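Über uns

Toneck – Wäsche falten, Schränke räumen, Koffer packen
Haushaltshilfe und Faltkurse, bei Ihnen zu Hause

Wer wir sind

Toneck ist ein kleiner Betrieb mit einem ziemlich engen Thema: Kleidung, nachdem sie trocken ist. Also alles zwischen Wäscheständer und Schranktür. Wir waschen nicht, wir bügeln nur auf Nachfrage (und ungern), wir nähen keine Knöpfe an. Wir falten, sortieren, räumen ein, und wenn jemand es selbst lernen will, zeigen wir es.

Angefangen hat es mit Bouchra El Sherbiny und einer Nachbarin nach einer Schulter-OP. Die konnte den Arm nicht heben, in der Wohnung vier Körbe voll. Bouchra hat einen Nachmittag lang gefaltet, in der Woche drauf wieder, dann kam die Schwester der Nachbarin dazu, dann deren Kollegin. Irgendwann ein Zettel im Treppenhaus, irgendwann ein Gewerbeschein. Den Namen haben wir vom Haus übernommen, in dem das erste Büro lag, Hof Toneck, zweiter Aufgang. Das Büro ist inzwischen woanders, der Name ist geblieben.

Das Team

Bouchra El Sherbiny – Gründerin, macht die Erstbesuche und fast alle Kurse. Gelernte Hauswirtschafterin.

Dirk Brouwer – Schränke und Einbauten. War früher Tischler. Wenn eine Schublade klemmt oder ein Brett fehlt, Dirk fragen. Misst alles dreimal.

Brahim Hegazy – Tourenplan, Telefon, Rechnungen. Faltet auch, wenn viel los ist, vor allem im Oktober, wenn alle gleichzeitig die Wintersachen rausholen.

Abdelghani El Fassi – Kinderzimmer, Familien, Umzüge. Packt Kisten so, dass man sie am anderen Ende auch wieder versteht.

Dazu kommen je nach Saison Aushilfen. Wer bei Ihnen klingelt, steht vorher mit Namen in der Terminbestätigung.

Wie wir arbeiten

Wir kommen in die Wohnung und nehmen das, was da ist. Kein Falttisch, kein Brett, keine Schablone im Gepäck. Ein Küchentisch reicht, ein Couchtisch auch, zur Not die Bettkante. Runde Tische sind übrigens besser als ihr Ruf: Man kommt von allen Seiten ran und kann das Teil drehen oder selber ein Stück rumgehen. Nur für Bettlaken ist rund blöd, die machen wir auf dem Bett oder zu zweit in der Luft.

Meistens läuft es so: Haufen aufs Bett, grob trennen (Shirts, Hosen, Kleinkram, Unklares), dann Stück für Stück am Tisch. Glatte Baumwolle zuerst. Das geht schnell und man sieht gleich was, das hilft auch den Leuten, die schon seit drei Wochen um den Haufen rumlaufen. Fertige Sachen bleiben hinten auf dem Tisch liegen, bis der Stapel in den Schrank kann. Bedruckte T-Shirts falten wir mit dem Druck nach oben, damit man im Fach nicht wühlen muss. Wer es anders mag, sagt Bescheid.

Das Schwierige kommt zum Schluß. Gesmokte Oberteile, Crinkle, gerippter Strick, alles was sich zusammenzieht, sobald man loslässt. Da wird am meisten geflucht, auch bei uns.
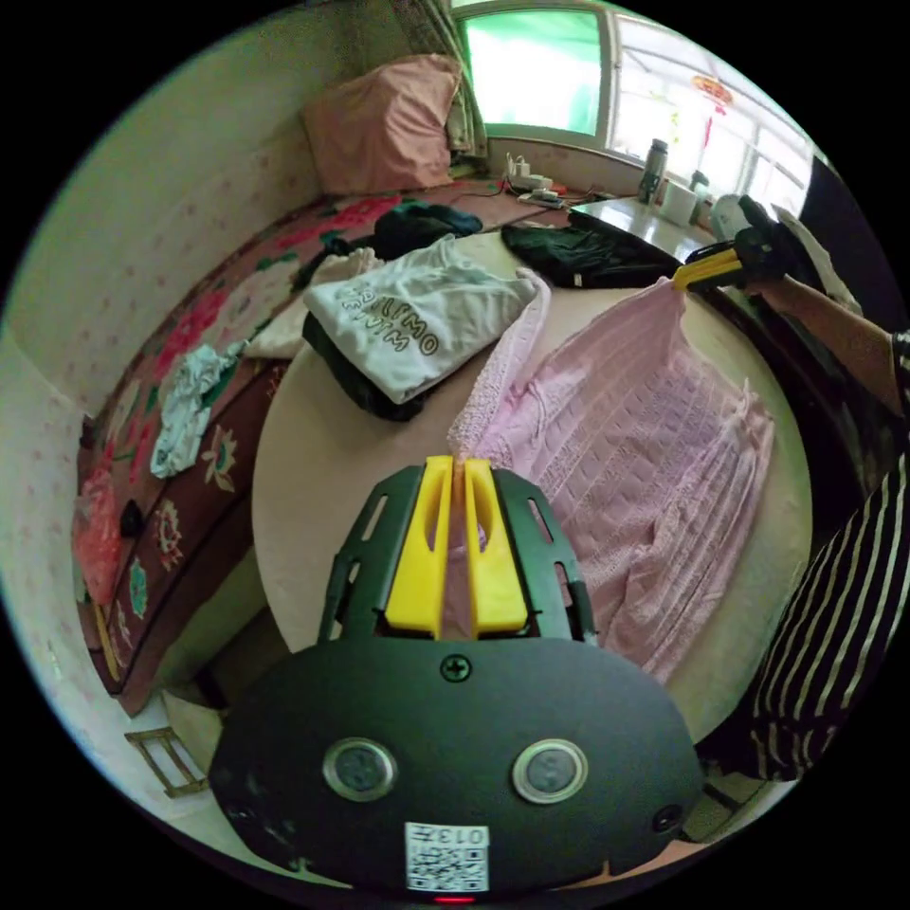

Bei solchen Stoffen nicht ziehen. Hinlegen, mit der flachen Hand einmal drüber, die Kanten ungefähr übereinander, fertig. Wer die Kräuselung glattstreichen will, verliert, der Gummifaden ist stärker. Außerdem leiert er aus und dann sitzt das Ding nicht mehr. Einmal längs, einmal quer, locker ins Fach, nichts Schweres obendrauf. Jeans gehören nach unten, Gesmoktes nach oben oder in eine eigene Schublade. Rollen geht auch, für den Koffer sogar besser.

Und: es muss nicht exakt sein. Ein Kreppshirt wird nie ein Rechteck wie im Laden. Bouchra sagt in den Kursen immer, der Stapel soll stehen und man soll drankommen, mehr verlangt keiner.

Was wir machen

Faltservice. Einmalig oder regelmäßig, meistens wöchentlich oder alle zwei Wochen. Wir kommen, falten, räumen ein, gehen wieder. Sie können dabei sein oder nicht. Viele sitzen daneben und trinken Kaffee, völlig in Ordnung.

Schrank neu sortieren. Dauert länger als man denkt. Alles raus, alles anschauen, alles wieder rein, aber an einen Platz, den man sich merken kann. Wir werfen nichts weg. Was weg soll, entscheiden Sie, wir stellen nur den Sack hin. Für den Rest nehmen wir gern die Stoffboxen von Dultik, weil sie flach ankommen und vorne einen Griff haben. Andere gehen genauso. Schuhkartons gehen genauso.

Koffer und Umzug. Abdelghanis Abteilung. Kleidung für zwei Wochen in einen Koffer, der noch zugeht. Bei Umzügen packen wir nur Textilien, Geschirr und Bücher bitte selber oder mit der Spedition. Wir arbeiten da viel mit Bondarchuk zusammen, die bringen Kleiderkisten mit Stange mit und nehmen sie hinterher wieder mit.

Faltkurs zu Hause. 80 Minuten, an Ihrer eigenen Wäsche, an Ihrem eigenen Tisch. Eine bis drei Personen. Wir üben keine Kunststücke. T-Shirt, Hose, Pulli, Spannbettlaken, und dann das, was Sie persönlich nervt. Bei den einen sind es Kapuzen, bei den anderen Strumpfhosen. Kinder ab Grundschulalter können gut mitmachen, die sind oft geduldiger als die Eltern.

Faltkurs in der Gruppe. Findet im Kursraum bei Lerier statt, Hinterhaus, Rampe vorhanden. Bitte einen Beutel mit eigenen Sachen mitbringen, am besten gemischt, und mindestens ein Teil, mit dem Sie noch nie klargekommen sind.

Was wir nicht machen

Waschen, trocknen, chemische Reinigung. Gardinen abhängen (aufhängen auch nicht, Leiter ist versicherungstechnisch schwierig). Nasse Wäsche, wirklich nicht. Klamme Wäsche hängen wir wieder auf und kommen später nochmal, das kostet dann leider eine zweite Anfahrt. Also bitte vorher kurz anfassen, vor allem Hosenbund und Kapuzen.

Zahlen, weil immer jemand fragt

Im letzten Jahr waren wir bei 694 Terminen in Wohnungen, die Kurse bei Lerier nicht mitgerechnet. Brahim führt da Liste. Im Jahr davor waren es deutlich weniger, da hatten wir aber auch noch kein zweites Auto.

Der größte Einzelauftrag war eine Haushaltsauflösung mit rund 923 Kleidungsstücken, alles ordentlich auf Bügeln, alles musste gefaltet in Kartons. Dirk hat am zweiten Tag eine Kleiderstange repariert, die unter der Last schon krumm war. Hat keiner drum gebeten.

Wie ein erster Termin abläuft

Sie rufen an oder schreiben. Brahim fragt nach der Adresse, dem Stockwerk, ungefähr der Menge (in Körben, nicht in Kilo) und ob Haustiere da sind. Katzen legen sich auf warme Stapel, das wissen wir, damit können wir umgehen.

Dann kommt Bouchra vorbei, eine halbe Stunde, kostenlos. Guckt sich Schrank und Kommode an, fragt, was Sie jeden Tag anziehen und was nur an Weihnachten. Danach gibt es einen Preis. Der gilt dann auch, ausser es tauchen noch Säcke im Keller auf.

Am Termin selbst brauchen wir eine freie Fläche und Licht. Am liebsten am Fenster, bei dunklen Sachen sieht man sonst nicht, was Schwarz ist, was Dunkelblau und was Dunkelgrün, und am nächsten Morgen ziehen Sie das Falsche an. Das Bett bitte nicht extra abziehen oder frisch beziehen, Tagesdecke drauf reicht völlig. Aufräumen vorher ist auch nicht nötig. Wir haben schon alles gesehen.

Schuhe ziehen wir aus. Ringe und Uhren auch, wegen Ziehfäden.

Was uns Kunden schreiben

„Zum ersten Mal seit dem zweiten Kind ist der Sessel im Schlafzimmer wieder ein Sessel." – Familie aus dem Hinterhaus, Faltservice alle zwei Wochen

„Hatte den Kurs zum Geburtstag bekommen und war erst beleidigt. Das Spannbettlaken kann ich jetzt. Pullover so mittel." – Venkatesh Panicker, Faltkurs zu Hause

„Sehr nett, sehr schnell. Einziger Punkt: die Socken hätte ich lieber nicht gerollt." – Kundin, Schrank neu sortieren

Das mit den Socken fragen wir seitdem vorher ab. Steht jetzt auf dem Zettel.

Mitarbeiten

Wir suchen eigentlich immer, besonders ab Herbst. Erfahrung egal, Führerschein wäre gut. Wichtig: keine Scheu vor fremden Wohnungen, pünktlich, und man muss es aushalten, dass jemand zuschaut. Zum Probefalten kommt man einen Vormittag mit auf Tour, bezahlt. Danach reden wir. Lebenslauf gern kurz, ein Foto brauchen wir nicht.

Schulen und Wohngruppen

Seit letztem Jahr gehen wir auch in Wohngruppen und Schulküchen bzw. Hauswirtschaftsräume. Das Programm ist dasselbe wie zu Hause, nur lauter. Abdelghani macht das und bringt Übungswäsche mit, zwei große Taschen, bunt gemischt, auch Verzogenes und Ausgeleiertes dabei. Mit neuen weißen T-Shirts kann jeder falten. Für Leute, die eine Hand schlecht benutzen können, haben wir eigene Abläufe, da wird die Tischkante zur zweiten Hand. Bitte bei der Anmeldung dazuschreiben, dann planen wir mehr Zeit ein.

Kontakt

Telefonisch am besten vormittags, ab 9 Uhr, da sitzt Brahim am Platz. Nachmittags sind wir unterwegs und haben die Hände voll, dann bitte aufs Band sprechen, wir rufen am selben Abend zurück. Mails gehen auch, dauern aber manchmal einen Tag. Für Gutscheine einfach Name und gewünschte Leistung angeben, kommt per Post oder als PDF zum Selberausdrucken.

Gruppenkurse bei Lerier: Termine hängen dort im Flur aus und stehen hier auf der Seite unter Kurse (wird grade überarbeitet, im Zweifel anrufen).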